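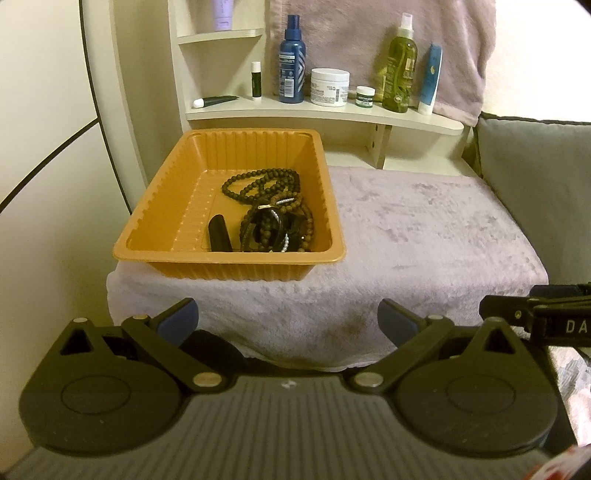 Stillatberg Young Painters Archive

A collection of 2496 records on landscape paintings made by artists between the ages of 8 and 17, with the young painters' own notes on what they made and where they made it. This is the README for the second release. If you used the first one, please read "What changed" before you swap the files, because a few column names moved.

Why we made it

Lots of teenagers paint outdoors, and very little of what they say about it gets written down. We kept the notes! Some run to a page and a half about the color of snow at four in the afternoon, and some just say "too windy, went home." Both kinds are in there, and we love them equally.

The project grew out of the Stillatberg summer workshops, where each student fills in a card after every outdoor session. Serena Parisi started saving the cards in shoeboxes, then typed up the first 444 of them herself before the rest of us caught on and joined in.

What's in the folder

records.csv – one row per painting
notes.csv – the painters' notes, one row per note, linked by painting_id
places.csv – the 46 painting spots, with elevation and a short description
terms.txt – the terms of use, in full

Main columns in records.csv

painting_id: a number, never reused
age: age in whole years on the day the painting was started
medium: oil, acrylic, watercolor, gouache, pastel or mixed
support: canvas, board, paper or other
width_cm and height_cm: measured without the frame
place_id: matches places.csv
season: spring, summer, fall or winter
finished_outdoors: yes, no or partly
first_sale: yes if it was the painter's first sold work, otherwise blank

Prices are not included. We talked about this a lot with the families, and the answer was pretty clear. The first_sale column stayed in at the request of the painters, who were proud of it, and so are we.

Where the records come from

Most come from the Stillatberg workshops. A second batch was shared by the Fundmont winter school, which takes its students up to the ridge every December and gets them painting before breakfast (the Fundmont notes are wonderful on the subject of frozen watercolor). The rest were sent in by the Rezende drawing club.

All notes were typed from handwritten cards. Spelling is left as the painter wrote it. Where a word couldn't be read, you'll find [unclear] in its place.

Names and privacy

There are no names of painters in any file. Each painter has a code, and the codes were shuffled between the first and second releases, so please don't try to match them up. Names of friends, siblings and teachers inside the notes were replaced with [person]. Pets kept their names. If you spot something we missed, write to us and we'll fix it fast.

Known gaps

Winter is thin outside Fundmont.
Pastel is under-counted in the older cards, where it was often written down as "mixed."
The Rezende records have no finished_outdoors value.
Ages 8 and 9 have very short notes – a lot of them are drawings, and drawings are marked [drawing] and not described.

What changed in this release

"surface" is now "support"
"town" was dropped and replaced by place_id
Twelve duplicate notes were removed
Notes longer than 2000 characters are no longer cut short, so you can finally read the whole story of the goat

Opening the files

Everything is plain UTF-8 text with commas between fields. Any spreadsheet program will do. The catalog itself is kept in Dokent, and if you use it too, we can send you our layout so the notes show up right beside the records.

Using it

Free for teaching, research and exhibitions. Please credit the Stillatberg Young Painters Archive, and quote the notes exactly as they're written, spelling and all. We'd be thrilled to hear what you do with it! Teachers especially: send us your lesson plans, and we'll add them to the folder in the next release.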